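Desk layout, second pass

In July I moved my working hours over to the long white desk and kept a list of what annoyed me. The list reached 14 entries, most of them about reach and cable slack. This post covers the ones I have dealt with.

1. Keyboard and mouse

The keyboard used to be parallel to the desk edge. I now set it at a slant, which lets my wrists stay straight when I am turned toward the screens. The mouse pad goes immediately to the right. I tried a gap of 20 cm between the two and went back to almost none after a day.

The mouse is wired. Its cable needs a free loop at the back of the pad, otherwise it drags on the edge and the pointer stutters on short movements. Anything taller than a cup goes to the back of the desk, including the water bottle, and the cap stays on.

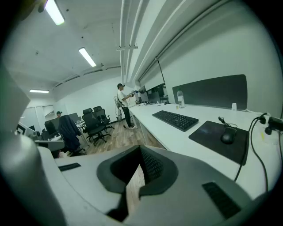
2. Monitors

The two monitors are farther along the same desk, with the wider one against the wall. Fermín Fuentealba suggested a single large panel instead. I priced one from Baysal and decided that two screens with a break between them suit the way I work: reference on one, editing on the other.

3. Divider

The dark gray divider stays. It has rounded corners and stops pens from rolling down behind the desk. I measured the clearance I wanted in front of it at 26 cm and marked that with pencil on the underside of the desktop.

4. Cables

Unfinished. The black cables at the far right still hang down from the desk edge. I have a Sukix tray on order, 79 cm long, and will report back on whether the screws hold. Adhesive strips did not last in the Nirnthorpe office, so I am skipping those.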